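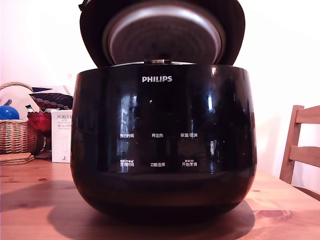 ### 3.2 Labels and first use

Each of the 12 households in the Brolgate study was lent a rice cooker for 6 weeks. The lending stock was mixed, and several of the cookers had controls marked only in Chinese. None of the people in those homes read Chinese, and we gave them no translation during the first week.

**Figure 2.** Philips rice cooker with the lid open. The upper row of labels reads 预约时间 (preset time), 再加热 (reheat) and 保温/取消 (keep warm / cancel). The lower row reads 烹调时间 (cooking time), 功能选择 (function select) and 开始烹调 (start cooking).

People mostly learned one sequence and kept to it. They found the start label by trial, often with a cup of rice they were prepared to lose, and then remembered it by where it sat on the panel. Preset time was hardly touched. The shared label for keep warm and cancel caused more trouble – two households switched the cooker off at the wall when they wanted to stop it, and went on doing so after the translation sheet arrived.

Glossy panels were also mentioned in the diaries. White characters on black were hard to pick out where a window was reflected across them, and one household in Vatidon turned its cooker to face away from the light. Most cookers were kept on the kitchen table, close to a socket.

The diaries hold 2791 entries in all, of which 200 refer to a label or a button. These were coded by hand using the Bagheri scheme, described in Section 2.4.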